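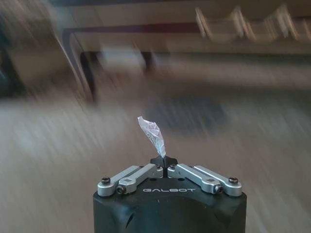 Pimwood Hall, ground floor and yard
Fire and general safety walk-round, July
Carried out by Els Aerts, with Orlando Rengifo holding the keys

Key: OK, FIX, or SIGH. A SIGH is a FIX that was also on the last list.

1. Main entrance doors – OK
Both leaves open outwards. The left one needs a shoulder.

2. Emergency exit, kitchen side – SIGH
Thirty stacking chairs in front of it, same as last time. Orlando moved them while I wrote this down. They can live under the stage, where there is a sign saying "Chairs".

3. Extinguishers – FIX
3 on the wall, all in date. The one by the cloakroom is being used to hang coats on. Please stop hanging coats on it.

4. Emergency lighting – FIX
Tested with the mains off. All came on except the unit above the toilets, which thought about it and declined. Van Dijk have been asked for a price on a new battery.

5. Smoke alarms – OK
Loud. Apologies to the choir.

6. Fuse board cupboard – SIGH
The cupboard is not a shelf. Removed: a box of bunting, a tin of Mutard floor polish and half a croquet set. Door now shuts.

7. Kitchen – FIX
Fire blanket present and reachable. The Kundar urn has a nick in its flex and I have taken it out of use. Tea drinkers may use the kettle and complain to me in person.

8. Hot water – OK
Hot. The warning sticker has faded to a pale pink suggestion, so I have put a fresh one up.

9. Floors – FIX
Lifted tile inside the gents, 2 paces from the door. Taped for now. Tape is not a repair, whatever the state of the lobby may have led you to believe.

10. Stepladder – FIX
Wobbles. Labelled "Do not use". The previous label had been used to write a phone number on.

11. Capacity notice – OK
Says 100, and is back on the wall the right way up.

12. Yard gate – SIGH
Padlock still stiff. Orlando has oil and says he will see to it before the summer fair.

Accident book: no new entries, though the pen was missing, so I would not read much into that. New pen attached with string.

Signed, E. Aerts
Copy on the noticeboard, behind the yoga poster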